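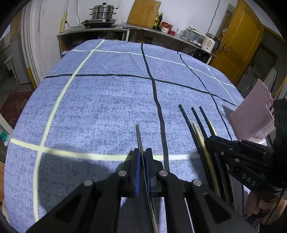

Topic: Seasonal site or buy a used trailer and tow it? Going around in circles here

lakeward_bound
Hello everyone, long time reader and first time starting a thread, so please be gentle with me. We have been renting a cabin for two weeks every summer since the kids were small, and now that they're bigger and eat like horses the whole thing has gotten expensive. My husband would like to buy a used travel trailer and tow it wherever the mood takes us. I would like to put that same trailer on a seasonal site at Mollah Lake, leave it there from April until they turn the water off, and drive up with nothing but groceries and a dog.

We found a 30 foot Talter that we both like (it has a proper door on the bedroom, which after years of cabins with a curtain feels like the height of luxury). The owner wants a fair price and the floor feels solid. So the trailer is more or less settled, and it's what we do with it afterward that has us up past bedtime. What would you do?

pinecone_pantry
Oh, welcome! We've been seasonal for six years, different park, and I would not go back for anything. You pull in after work, flip the breaker, and supper is on the stove inside half an hour. Our neighbors have turned into real friends and the kids disappear on their bikes until somebody rings a bell for them.

One thing I'd ask before you sign is how they bill the electric. Ours is metered and we pay at the end of the season, and our first bill came to 400 dollars, which was a shock as we'd been running the air conditioner with the windows open like a couple of fools. Ask what the last people on that site paid. A decent office will tell you.

gravelroad_dad
I'm going to be the grump and side with your husband. We did one season on a fixed site and by the middle of summer I felt like I had bought myself a second lawn to mow. Every weekend we didn't go up, I felt guilty about the money. We gave up the site and towed after that, and we saw more in one year than in the five before it.

That said, a 30 footer is a lot of trailer. What are you pulling it with? If the answer is the family minivan then the argument is over and your wife wins. Sorry, I mean YOU win, I lost track of who was writing.

lakeward_bound
Ha, I'll take the win either way. We have a half-ton pickup. My husband says it's plenty and my brother-in-law makes a face when he says it.

wheelchock
Your brother-in-law may have a point. Don't go by the tow rating in the brochure, go by the payload number on the sticker inside the driver's door. Ours said 1082 pounds, and by the time you put four people, a dog, a cooler and the weight of the tongue on there, we were over before anybody had packed a sandwich. We had the same sort of trailer and ended up trading for something a good bit shorter.

It might be fine for one slow trip to the lake. I wouldn't want to do it over the mountains, though.

pinecone_pantry
This is what I was getting at, only wheelchock said it better. If the truck is borderline, one trip up and parking it is a much kinder life for everybody.

gravelroad_dad
Fair enough on the weight, I'll give you that one. I still don't agree on the parking. If the truck can't handle it, buy a smaller trailer! You can get a very nice little Makis with bunks for less than that Talter and tow it anywhere you like. The kids won't want to come along forever, and I'd sooner show them a few canyons than the same dock every weekend.

sundown_sites
Can I put in a word about the contract? Read the part about the age of the trailer. Some parks want you out or upgraded once it passes a certain age, and some want a cut if you sell it on the site. We looked at Prorkura Pines, a pretty place, very friendly, but the rules ran to 40 pages and you needed written permission for a deck, a shed and even a clothesline. We said thank you and kept driving. Mollah Lake I don't know firsthand, so I can't say if they're the same.

Also ask about winter. Can it stay on the site, who shuts off the water, and does your insurance still cover it when there's snow up to the windows? We got three different answers from three parks.

lakeward_bound
These are so helpful, thank you all. I called the office at lunch and the lady was lovely. Trailers can stay over winter, electric is metered, and there's no age rule for people already on a site but there is one for new arrivals – so now I have to go and find out exactly what year that Talter is. My husband is out in the driveway reading the door sticker on the truck with a flashlight and he has gone rather quiet.

wheelchock
Well? What does it say?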